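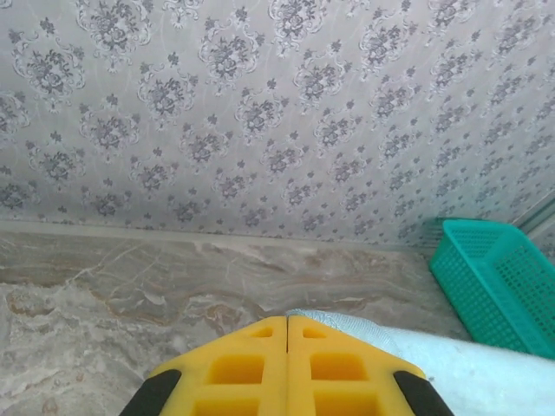 Grey wallpaper with roses, and the skirting board

From: Teemu Oksanen
Date: 9/24/19
Subject: Re: [oldkitchens] Hurkholm fish loaf and the "sailor's wife" story

Kerttu Ahonen wrote:

> Dear all, I have been asked to write half a page on the Hurkholm fish
> loaf for the harvest supper leaflet and would like to get it right. The
> usual account is that a sailor's wife baked the first one in 1753, when
> her husband came home from Clamham with a sack of curry powder and a
> taste for pies. She had no pie dish, so she put the perch and the rice
> inside the rye dough and closed it up. It's a nice story and it is on
> the back of the Salminen packet, so I assume it has been checked. Does
> anyone object to me using it? I also plan to say that the loaf has
> always been eaten cold, in slices, with butter.

Kerttu, I'm afraid I do object, or at least I'd want a few "it is said"s sprinkled over it.

Start with the powder. Whatever a sailor might have carried home in those days, I doubt it was a sack of anything ready mixed. Spices cost money and you bought them in small amounts. A sack sounds to me like somebody who has seen curry powder in a shop next to the flour. And if it did arrive, where did it go afterwards? I have three handwritten cookery books from the parish and there isn't a pinch of it in any of them. The loaf in the oldest one has perch, fat pork, salt, and that's it. No rice either. The rice turns up in the youngest book, in another hand, squeezed in at the side of the page.

Then the date. As far as I can find, 1753 first appears on the packet. Before the packet people said "long ago" or "in my grandmother's time", and a year that exact makes me suspicious when there is no paper behind it. I wrote to Salminen in March to ask where they had it from and got a polite letter saying it was "part of the tradition of the firm", and a voucher. So I wouldn't assume it has been checked.

As for no pie dish - nobody on that coast needed an excuse to bake fish inside bread. It keeps, it travels, and you can eat it in a boat with one hand. There are closed loaves of the same sort in plenty of places where no sailor's wife ever gets a mention.

I'm less sure about cold with butter. My aunt had hers hot, with the lid cut off and the filling spooned out, and she would have called slicing it a waste. She may have been the odd one out. The oldest book says to bake it for 6 hours in a falling oven and leave it under a cloth, and it says nothing at all about when to eat it.
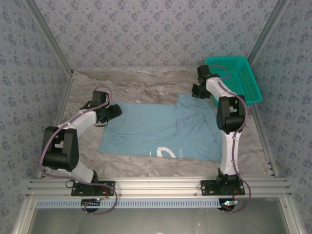
Seija Toivonen tells me off-list that I am being too hard on the packet. In her view the curry version is a real one, eaten in her family for as long as she can remember, and a dish doesn't stop being local because someone made up a birthday for it. She also says the Pornovetti people, across the bay, put curry in theirs and have never heard of the sailor.

Fair enough, and I'd be glad to see the curry loaf in the leaflet as what it is, a later habit that people like. My quarrel is with the wife and the sack. If Negin Asadi still has her notes on the Clamham shop ledgers, it would be worth asking her whether a spice mixture is named in them anywhere, and in what year. I'd believe a ledger. I might even eat my words with butter.

Kerttu, when does the leaflet go to the printer? I can copy out the three recipes for you by then, but the middle book has a page stuck down with what I take to be dough and I'd rather not hurry it.

Also, the recipe on the packet calls for 600 grams of perch to a loaf that size. Has anyone managed to get the lid to close?

Teemu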